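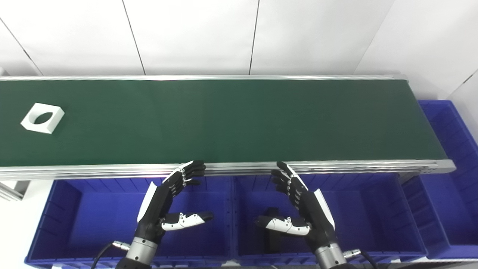 Where did my tab history go after the update?
It moved. Open the Brilia menu, pick Activity, then Older. Everything from before the update sits in there, grouped by month. Tabs you closed in a private window were never saved so don't go looking.

OK, rest of the news, quick one this time as the release goes out tonight and I still have the help pages to fix.

Brilia 16 is up as of 6 October 2022. Firefox and Chrome both. Edge people, the store review is taking forever, same build though, should come through on its own.

What's new. Saved sessions can have names now. Finally. Right click the session, Rename, type, Enter. Names can be up to 100 characters, which is plenty, please stop writing to me about emoji, they work.

Also the limit on open tabs per session went from 100 to 200. Past that the restore gets slow on older laptops and I'd rather not have the angry mail. If you have more, split them into two sessions. Dragging between sessions works in the side panel, not in the popup yet.

Search is faster. It used to read the whole list every time you hit a key, now it waits until you stop typing. Small thing, big difference on my machine anyway.

Fixed:
pinned tabs coming back unpinned
the dark theme showing black text on the export page
duplicate finder skipping links that end in a slash (ticket 2844, thanks to everybody at Ridosport who sent logs, that one had been open since July)
sync stuck on "waiting" after you change your password

Not fixed: containers in Firefox. Tab groups in Chrome come back without their colors. I know. Its on the list for next time, no date.

Backups. Do one before you update. Settings, Export, save the file somewhere that isn't your Downloads folder. Import reads files from any old version, including the ones made back when the extension was called Masri.

The sync server at Grestley gets moved on Sunday night. Sync will be off for a few hours. Your sessions stay on your computer the whole time and catch up once the server is back. No need to log out, and please don't reinstall in the middle of it, you'll end up with two copies of evrything.

Translations: Portuguese and Polish are complete, Dutch is missing the new rename strings. If you want to help, reply to this mail and I'll send you the file.

Next newsletter when there's something to say.

Tala Nimri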